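Search this repo Go to file Search

# Duser – a household word list in four languages

By Leire Robles, October

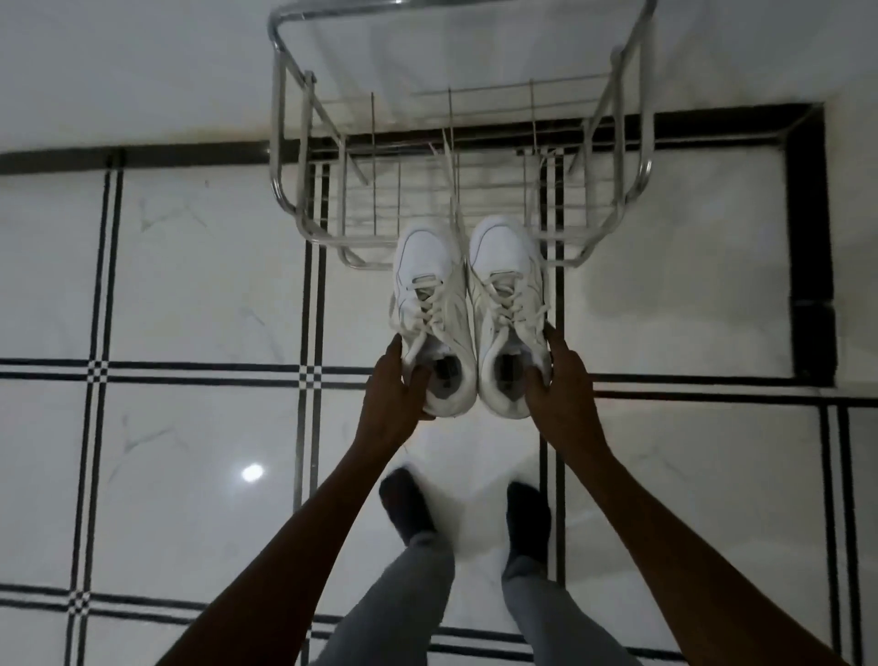 So, Duser started as a note on my phone. I'd moved into a shared house in Codstead with people who spoke Thai, Vietnamese and Basque at home, and we kept running out of words for the dull stuff. Everybody learns "train station" and "one coffee, please." Then you need to say "the drain is slow again" and you're stuck waving your hands at the sink! I began writing those words down, my housemates began fixing my spelling, and now it's a data set with a README.

The list has 2000 entries. Each one is a household word or short phrase in English, Thai, Vietnamese and Basque, with a note on how people really use it. Some 400-level textbook somewhere probably does this with more rigor, but I wanted something you could open while standing in a kitchen.

## What's in the folder

- `words.csv` – the main list, one entry per row
- `phrases.csv` – 300 longer phrases, mostly complaints and requests
- `notes.md` – the arguments we had and how they ended
- `old/` – please don't use this, I just can't bring myself to delete it

Everything is UTF-8. If you open the CSV files in a spreadsheet program and the Thai turns to soup, use the import menu and pick the encoding by hand. I get more mail about this than about anything else.

## The columns

`id` never changes, even when I fix the row. `en`, `th`, `vi` and `eu` are the words themselves. `room` is one of 9 labels (kitchen, bath, hall and so on), and yes, "hall" covers everything by the front door, including the words for taking your shoes off, which took up a whole evening. `register` tells you if a word is plain, polite or a bit rude. `note` is free text and the part I like best.

Blank cells mean we haven't agreed on a word yet. Please don't fill them in with a machine translation and send them back to me. I can tell! (Usually.)

## Who did what

Rungnapa Noiphan wrote nearly all the Thai and went over it twice. Amnuay Siriwan added the older words his family uses, which are marked `family` in the note column. Oanh Thái did the Vietnamese and follows southern usage, so if you grew up in Hanoi a few rows will sound off to you – she knows, and she's open to a second column. The Basque is mine, and it leans heavily on how my grandmother talked. Usa Intarasuk wrote the script that catches doubled rows, and it caught a lot of mine.

## Things that are wrong with it

The kitchen is huge and the garden is tiny, as we never had a garden. Words for tools are patchy. The `register` column was filled in by whoever was home that night, so "polite" in one language may be closer to "plain" in another. I wouldn't compare across languages with it.

There's no audio. I know. I'd love to have it, but our house has a very loud refrigerator and all my tries came out humming.

Also, English has one word, "wash," that has to cover hair, clothes, dishes and rice. Thai splits these up. I first put them in a single row, which was a mess, and then Rungnapa made me pull them apart. If your code still expects the single row, it's in `old/`.

## Using it

Go ahead and use it for classes, flash cards, apps, labels on your cupboards, whatever you like. Just say where you got it and link back to this page. If you change rows, give your version its own name so people don't write to me about it. Duangkaew, the Thai evening class here in town, prints the kitchen rows as a handout, and their layout is much nicer than anything I've made.

## Sending fixes

Open an issue with the `id` and what you'd say instead, plus where you grew up or learned the language. One row per issue is easiest for me. I'm slow in the winter but I do read them all. Next up is the laundry section, and then I want to redo the words for leftovers.

Contact: Leire Robles, Prurnora | © Duser contributors | Back to top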